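Flindmont片区雨污分流改造：管道敷设完成，路面恢复与接户改接进入下一阶段

Flindmont片区雨污分流改造的主管敷设已于5月完成。新建雨水主管总长1,460多米，起点位于Atley路与Kavon街交叉口，沿Kavon街向南，经Sumampouw巷折向河岸，在既有排放口上游接入新建沉砂井。剩余工作包括接户支管改接、雨水口安装、永久路面恢复、标线补划以及旧合流管的内衬修复。本期通报说明已完成部分的技术情况、尚未完成的工序以及沿线住户需要配合的事项。

工程背景

片区原有排水系统为合流制，雨水与生活污水共用一根管道。干管建成较早，管径按当时的屋面和路面面积确定，其后沿线陆续加建车位、硬化后院，汇水面积增加，管径没有随之调整。强降雨时干管转为满管流，Sumampouw巷低点的检查井多次冒溢，部分地下室的地漏出现回水。

规划阶段比较过三种处理方式。第一种是在原位更换更大口径的合流管，开挖量最小，但下游处理厂在雨天仍需接纳全部流量。第二种是在Kavon街绿地下设置调蓄池，降雨时暂存，雨后泵回合流管。绿地下方有一条供水干管和一组通信管道，可用净空不足，调蓄池须分为两格并降低有效水深，泵站的长期维护费用也较高。第三种即目前实施的方案：保留原管，只承担生活污水；另建一根独立雨水管，重力流排入河道。

第三种方案的开挖范围最大，需要逐户核查接管情况。设计单位据此对片区做了染色试验和闭路电视检测，核定需要改接的接户支管为117处。试验中另有若干处支管未能确认走向，地下室内的立管被墙体封闭，这部分将在改接阶段开挖探坑后逐一处理，改接总数可能因此调整。

已完成的工作

主管施工分北、中、南三段进行，由下游向上游推进。

南段自河岸沉砂井至Sumampouw巷南口，地下水位高，沟槽采用钢板桩支护，井点降水。该段土层为粉砂，夹有一层较薄的淤泥。管基原设计为级配碎石，开挖后发现淤泥层位置比勘察孔显示的略高，经设计单位复核，局部改为碎石加土工格栅，管底标高未作变更。南段回填时按层检测压实度，有一处检测结果低于要求，该处已挖出重填并复测通过。

中段沿Sumampouw巷布置。巷道狭窄，两侧建筑基础埋深不大，沟槽不能放坡。施工单位采用滑动式沟槽支撑箱，逐节开挖，逐节敷管，逐节回填，每日收工前沟槽不留敞口。施工前对临街外墙做了裂缝普查并设置沉降观测点，施工期间按日读数，敷管完成后改为按周读数。目前读数均在报警值以内，观测将持续到永久路面恢复之后。业主可向项目办公室索取本户的普查记录和观测曲线。

北段位于Kavon街，管线交叉较多。新管与既有供水干管在Atley路口南侧交叉，竖向净距不满足常规要求，交叉处采用混凝土包封，供水干管在该处加设套管。通信管道产权单位在施工前完成了一处人孔井的移位。燃气管道位置与竣工图不符，实际偏东，人工探挖确认后，新管中心线在该处作了小幅平移，平移段用两节短管和可偏转接口过渡，未增设检查井。

三段主管均已通过闭水试验和闭路电视检测。检测发现的缺陷以接口处少量渗水痕迹为主，已作注浆处理并重新拍摄。检测录像、缺陷清单和处理记录均已归入工程档案。

沉砂井与排放口

沉砂井位于河岸步道内侧，为现浇钢筋混凝土结构，井内设挡油板和可提升的沉砂斗。井盖采用防沉降型，盖面标高与步道铺装齐平。原排放口的翼墙有冲刷损伤，本次一并修复，墙脚抛石护底，护底范围按河道管理部门审查意见向下游延长。排放口设柔性止回阀，河道高水位时自动关闭。

止回阀关闭期间，上游雨水暂存于管道内。水力模型按设计重现期降雨与高水位同时出现的工况做了校核，计算水面线低于Sumampouw巷低点的井盖标高，余量有限。模型使用的河道水位由下游水尺换算，换算关系在洪水期的偏差较大，设计单位建议在排放口处增设一处水位计，积累数据后重新校核。水位计已列入采购清单，安装位置定在翼墙内侧。

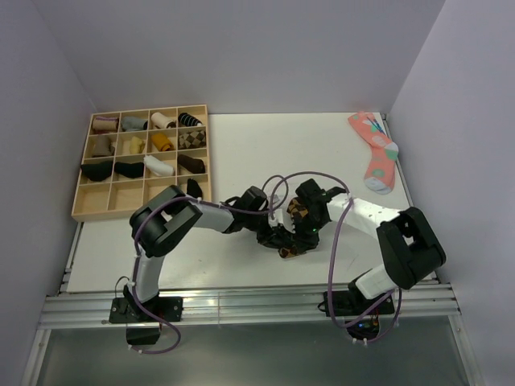
带分格的木制收纳盒与袜子

接户支管改接

改接工作由公共部分和户内部分组成。公共部分自主管至用地红线，由工程承担；红线以内的管道归业主所有，但为保证分流效果，本次改接将红线内至建筑外墙的雨水支管一并纳入工程范围，业主签署进场同意书后实施，不另收费。建筑物内部的管道不在工程范围内。

改接顺序与主管施工相反，由上游向下游进行。Kavon街先行，之后是Sumampouw巷，最后是河岸一侧的零散地块。全部改接计划历时8周，雨天顺延。每户改接前，施工单位会在门口张贴通知，写明施工时段和联系电话。施工时段为上午八时至下午五时，敲凿作业不早于上午九时开始。

改接时，工人先在外墙落水管底部开挖，确认落水管与合流支管的连接位置，截断后加设清扫口，再以新支管接至红线处预留的接口。原合流支管的截断端用机械管堵封闭并外包混凝土。生活污水支管维持原状，当天施工期间可能有一至两小时不能排水，具体时间由现场人员上门告知。请在该时段内停止使用洗衣机、洗碗机和淋浴。

部分房屋的后院落水管与厨房排水在地下汇合，仅凭地面检查无法区分。对于这类房屋，施工单位需要进入室内，在洗涤池中投放染色剂，并在检查井内观察。染色剂为水溶性，不会在洁具上留色。若业主不便在家，可委托他人在场，须事先以书面形式告知项目办公室。

地下室设有集水坑和提升泵的住户，请在改接前告知泵的出水管去向。集水坑收集的是地下渗水，分流后应接入雨水管；若坑内同时接纳地漏或洗涤排水，则应先在户内分开。户内改造由业主自行委托有资质的管道工完成，完成前该泵出水管暂时保留在污水管上，工程方会在支管登记表中注明，后续复查。

改接完成后，每户会收到一份支管登记表，内容包括支管材质、管径、埋深、清扫口位置以及与红线的相对距离。登记表请随房屋资料保存，日后扩建或埋设其他管线时需要用到。

雨水口

沿线共设14处新雨水口，替换原有的平箅式雨水口。新雨水口为偏沟式与立箅式联合，进水能力高于原型，被落叶覆盖后仍可由立箅进水。Sumampouw巷低点处设双箅，两箅之间的路缘石改为开孔型。

雨水口位置由设计单位根据路面纵坡和横坡确定，个别位置与车道入口冲突，已在现场调整。Kavon街东侧有一处雨水口原定位于公交候车区前，乘客上下车时需跨越箅子，改移至候车区上游。改移后候车区前的路缘仍有少量汇水，永久铺装时将调整该段横坡，使水流向上游雨水口方向汇集。

原雨水口拆除后，井室用低强度流动性填料灌实，连接管两端封堵。拆下的铸铁箅子和井圈由养护部门回收。

旧合流管的内衬修复

保留的合流管今后只承担生活污水，流量减小，管内流速随之降低。设计单位核算了旱季最小流速，Kavon街上游端有一段坡度偏缓，可能发生沉积。处理办法是在内衬修复时选用较光滑的内衬材料，并将该段列入养护部门的定期冲洗计划。改接完成后将再做一次流速测量，若沉积仍然明显，再考虑在上游端设置冲洗井。

内衬采用紫外光固化工艺，不开挖路面。施工时需在上下游检查井之间临时导流，导流泵和软管沿路侧布置，人行道口处加设过管槽板。固化过程中材料会散发气味，主要为苯乙烯，浓度低，但嗅阈也很低，住户可能在室内闻到。气味多经由干涸的存水弯进入室内。沿线住户请在内衬施工前一晚向所有地漏、不常用的洗手盆和浴缸排水口各倒入一壶清水。若施工期间仍闻到气味，请开窗通风并致电项目办公室，现场人员会检查最近的检查井并调整排风方向。

内衬固化后，由机器在管内切开各支管接口。切口位置依据修复前的录像确定。已废弃的支管不再切开，因此在内衬施工前，改接登记必须全部完成。这也是改接与内衬不能同时进行的原因，工期表中两项工序之间留有复核时间。

路面恢复

目前沟槽上方为临时沥青面层，厚度较薄，且略高于两侧路面，用于补偿回填土的后期沉降。车辆经过时有轻微颠簸属正常情况。临时路面若出现明显凹陷、边缘破碎或松散石料，请致电报修，施工单位在接报后次日上午前到场处理。

永久恢复须在沉降基本稳定后进行。Kavon街将作全幅铣刨重铺，铣刨深度为上面层厚度，沟槽范围内加深至下面层，接缝错开。Sumampouw巷原为砌块铺装，拆下的砌块已编排堆放，可用部分回铺，破损部分以同规格新砌块补足。新旧砌块颜色有差异，拟集中铺于巷道南端，避免零散分布。

河岸步道的铺装恢复与沉砂井周边绿化同步进行。步道在铺装期间分半幅封闭，行人通行宽度保持不变，骑行者须下车推行。原有的两株行道树在施工期间设有根系保护区，保护区内未作机械开挖。树木检查由园艺人员在落叶前再做一次，结果将附在竣工资料中。

标线补划安排在重铺完成之后。Atley路口的停止线和人行横道将按原位恢复，Kavon街路侧停车位的划线略有变化，雨水口前方不再设车位。取消的车位在街道西侧补足一部分，具体位置见项目办公室张贴的平面图。

交通组织

改接阶段对交通的影响小于主管敷设阶段。Kavon街维持双向通行，作业点处由临时信号灯或指挥人员控制单车道交替通过。Sumampouw巷在作业时段内禁止过境车辆，沿线住户车辆可由未施工一端进出，巷道恢复砌块铺装时将有短时全封闭，施工单位会提前通知。

公交线路恢复原站位停靠，候车区调整期间临时站牌向北移动。学校上学和放学时段，Atley路口不安排占道作业。垃圾收运照常，住户请于收运当日清晨七时前将垃圾桶移至巷口集中点，收运后由现场人员送回各户门前。垃圾桶上请写明门牌号，字迹不清的桶无法准确送回。

紧急车辆通道全程保留。作业机具在巷内停放时，须保证可在短时间内撤出，现场备有钢板用于覆盖敞开的沟槽。消防部门已就通道宽度和转弯处做过实地检查，提出的两项意见分别涉及材料堆放位置和夜间照明，均已整改。

费用与合同事项

主管部分已按实际工程量计量，变更项目主要为南段管基加固、燃气管道避让和翼墙修复，均在预备费范围内。改接部分按户计价，户数以最终登记为准。探坑处理后新增的支管适用同一单价，不另行招标。

内衬修复为独立合同，目前处于技术文件审查阶段。审查重点为材料的耐久性试验报告、支管切口的质量控制程序和气味控制方案。提交的方案中有一份未说明导流泵的备用配置，已要求补充。

保修期自全部工程竣工验收之日起算，临时路面不计入保修范围。保修期内，管道接口渗漏、井盖沉降和铺装松动由施工单位负责。红线内的新建雨水支管同样适用，由业主报修，项目办公室登记后转交。

监测与评估

竣工后将进行运行监测，内容分为水量和水质两部分。水量监测在沉砂井进水端和合流管下游端各设一台流量计，与片区内已有的雨量计同步记录。比较降雨前后污水管的流量变化，可以估算残留的雨水接入量。若降雨时污水管流量仍有明显上升，说明存在漏接或错接，届时再用烟雾试验缩小范围。

烟雾试验所用的烟无毒、无残留，试验前会逐户通知。若试验时室内冒烟，说明存水弯干涸或管道有破损，住户应记录出烟位置并告知试验人员。

水质监测在排放口取样，检测项目为悬浮物、油类、氨氮和大肠菌群。氨氮和大肠菌群用于判断是否有生活污水误接入雨水管。取样在旱天和雨天分别进行。旱天时雨水管内应基本无水，若有持续出流，将沿检查井向上游逐井排查。Atley路一侧有地下水渗入的可能，排查时会以电导率作初步区分。

沉砂斗的清理周期暂定为每季度一次，首次清理后根据积砂量调整。施工期间路面泥砂较多，头几次清理量可能偏高，不作为长期周期的依据。

水力模型将以监测数据重新率定。率定后的模型除用于本片区外，还将用于评估Atley路以北地块今后接入新雨水管的可行性。该地块目前仍为合流制，本期工程在Kavon街北端预留了接口井，井壁开孔已用砖砌封堵，接入与否尚未列入计划。

住户须知

改接期间，请保持外墙落水管周围无杂物，花盆、自行车和木柴堆应移至作业范围以外。地面已标出作业范围，白色喷漆为开挖边线，蓝色为供水管，黄色为燃气管，请勿清洗或遮盖。后院须经室内进入的住户，请与施工单位约定进场时间，并预先移开通道内的物品。

施工影响范围内如有自行埋设的管线，例如庭院照明电缆、灌溉软管或地热管，请在进场前向现场人员指出位置。未告知的自埋管线若在开挖中受损，施工单位负责接通，但不承担更换设备的费用。

打算在近期更换落水管、翻修车道或加建外廊的住户，建议与改接安排协调。新铺车道若采用不透水材料，应设置截水沟并接入新建雨水支管，不得引向人行道。采用透水铺装的，支管接口可只作预留。

雨水管直接通向河道，不经处理厂。请勿向雨水口倾倒洗车水、油漆、食用油或清洁剂。涂刷工具应在室内水池清洗，机油交由回收点处理。宠物粪便不得冲入雨水口。

查阅与联系

施工图、检测录像、支管登记表样式和观测点读数可在Atley项目办公室查阅，办公时间为上午九时至下午四时。查阅录像需提前预约。对改接位置、进场安排或裂缝普查记录有疑问的，请与项目工程师Gervásio Sales联系，来信请写明门牌号和可联系的时段。夜间或节假日发生冒溢、路面塌陷等紧急情况，请拨打现场告示牌上的值班电话，不要使用办公室邮箱。

接户改接的分段顺序表随本期通报投递至沿线各户，未收到的住户可在办公室领取。顺序表中以斜线标出的门牌为支管走向待确认的房屋，这些房屋的探坑作业先于同段其他房屋进行，施工单位会单独联系业主。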